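Varnthorpe's new school: a look round before the bell

I went to the open day at Varnthorpe Primary in September, mostly to see what the town has been driving round for two winters. The temporary lights on Mill Lane have gone, and in their place there's a low brick building with a zinc roof and a front door that is surprisingly hard to find.

Once in, you are handed a lanyard and a floor plan. The plan was printed before somebody swapped the music room and the staff room, so our group walked in on a trolley of glockenspiels while looking for the head's office. Corina Fankhauser, the project manager from Hirnness, took this well. She had a hard hat under one arm all afternoon, out of habit I think, as there was nothing left to fall on anyone.

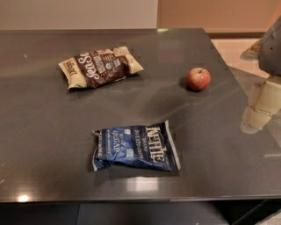
The old school had seven classrooms and a hut. The new one has classrooms in two wings with a hall between them, and the hall is the good bit. It seats 500 if you fold the lunch tables into the wall, a job that took two grown men and a certain amount of language when it was shown to us. The windows are high up, so the children will get sky and the neighbours will get their privacy back.

Ineder, the architects, are proud of the corridors. They are wide, with coat pegs set into bays and a bench under each run of pegs. The floor is a speckled green rubber that squeaks. I mentioned the squeak and was told it would wear in. I have owned shoes like that.

Heating comes from pumps in a fenced yard behind the kitchen. We were allowed to stand next to them and listen, and they made less noise than the man explaining them. The yard gate has a keypad, and the number was written on the gatepost in pencil, though I expect that has been seen to. 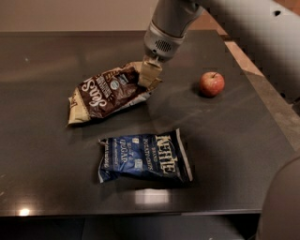 Will the old building be knocked down?

The infants' block comes down over the winter and the ground becomes a playing field. The Victorian front stays, with the bell, and the council is still deciding what to do with it.

That last part got a murmur from the back. Varnthorpe has been deciding what to do with the corn hall since I was at school myself.

We then went upstairs to see the library, a long room over the entrance with shelves by Coşkun, the joiners. It is lovely work. The shelves run at child height and the corners are all rounded, and there's a window seat I would have fought somebody for at the age of eight. There were around 40 books in it. The rest are in boxes at the old site, waiting for a van, and the van is waiting for the car park to be signed off.

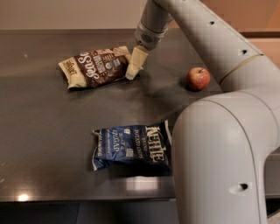 The car park, then. It has a drop-off loop, with one way in and one way out, and a painted crossing that delivers you straight into a hedge. Fankhauser said the hedge would have a gap cut in it by half term. A father near me asked where the cars would queue in the meantime and she pointed, quite calmly, at Mill Lane.

Outside, the playground has a slope that was meant to be levelled and then wasn't, when the money went on drains. The children on the tour found it within a minute and rolled down it, over and over, past a climbing frame that must have cost a good deal more. The drains were also pointed out to us. They looked like drains.

By four o'clock the speeches had started in the hall and the microphone had stopped, so I can only report that the chair of governors is pleased and has a long list of people to thank. There was a plaque with a little curtain. The curtain stuck, and was lifted by hand.

Lanyards were to be given back at the door. I still have mine.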